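5.3 What went wrong with the width signal

I promised in Section 4 that I would come back to the sessions we threw out, so let me do that now, before the results tables get everyone's attention. Most of this section is about one fault, it was my fault in both senses of the word, and it cost us more than anything else in the project.

Our hand-held gripper has a fiducial marker on each finger, and the wrist camera sees both. We work out how wide the gripper is open from the distance between the two markers. No encoder, no wires, nothing to plug in (I was very proud of this). When a marker drops out of view or goes blurry, the software I wrote, which we call Rester, holds the last good width until the marker comes back. The idea was that a dropout would last a blink and a held value would be close enough.

It wasn't close enough! In the first round of recording we collected 600 demonstrations on the tabletop setup (Figure 4), and the policy trained on them did something I had never seen before. It would reach for the object, line up nicely, and then close on thin air a little too early. Or it would get hold of the thing, lift it, and simply never let go. On the Diritz arm that second habit is more than annoying, because the arm goes on to its home pose whether or not the fingers are open, and whatever is in them goes along for the ride.

I spent far too long blaming the arm. I retuned the grip force, I swapped the finger pads, I rewrote the homing routine (it needed it anyway, but still). The dull truth was sitting in the recordings all along. When people moved fast, and especially when they turned the wrist toward a strong light, one marker would vanish for much longer than a blink, and it tended to do so right at the moment of grasp or release, the one moment we can't afford to lose. Rester held the old width the whole time and wrote it into the log with no flag at all. So the data said "open" while the hand was closing, and "closed" while it was letting go. The network learned exactly what we fed it.

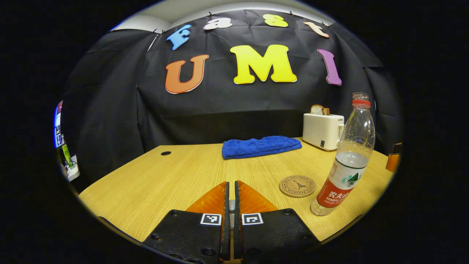

Figure 4. Tabletop workspace from the wrist camera, with the towel, toaster, bottle and coaster. The finger markers used for the width estimate are in the lower part of the view.

Ishbel Buchanan read an early draft and wrote in the margin that holding the last value was never the real mistake, and that I should stop apologizing for it. Plenty of systems hold a value. What bothered her was that a held number and a measured number looked the same in the log, so any check we ran afterward was bound to pass. She also wanted to know why the arm was allowed to move home on a width it had no reason to trust.

She's right on both counts, and the second one stung, so I'll take it first. The Wirketti controller we use has an input for a gripper fault, and I had left it tied to "OK" during bring-up and forgotten it. That is now fixed. If the width can't be confirmed after a release command, the arm stops where it is and waits for a person to clear it. We tested this by covering a marker with tape in the middle of a run, and I would urge anybody with a similar rig to do the same before they trust it.

For the logs, every width sample now carries a flag that says measured, filled or missing. Rester fills a gap of up to 3 frames by drawing a line between the good samples on either side, and anything longer is marked missing. If a missing stretch touches a grasp or a release, the whole demonstration goes in the reject pile. We ran the old recordings back through this check on a Wednesday afternoon and lost almost a third of them, which was a gloomy way to spend an afternoon.

Retraining on what was left got rid of the early closing. The stuck release got much rarer but did not go away, and I don't have a full answer for that. My best guess is that the line we draw across short gaps smooths out the start of a quick opening, so the policy sees a softer release than the person made. We tried the Khumalo filter in place of the straight line, and it helped on slow releases and made fast ones worse. For the results in Section 6 we kept the straight line and left the fault input switched on, and every stop it caused is counted as a failed trial.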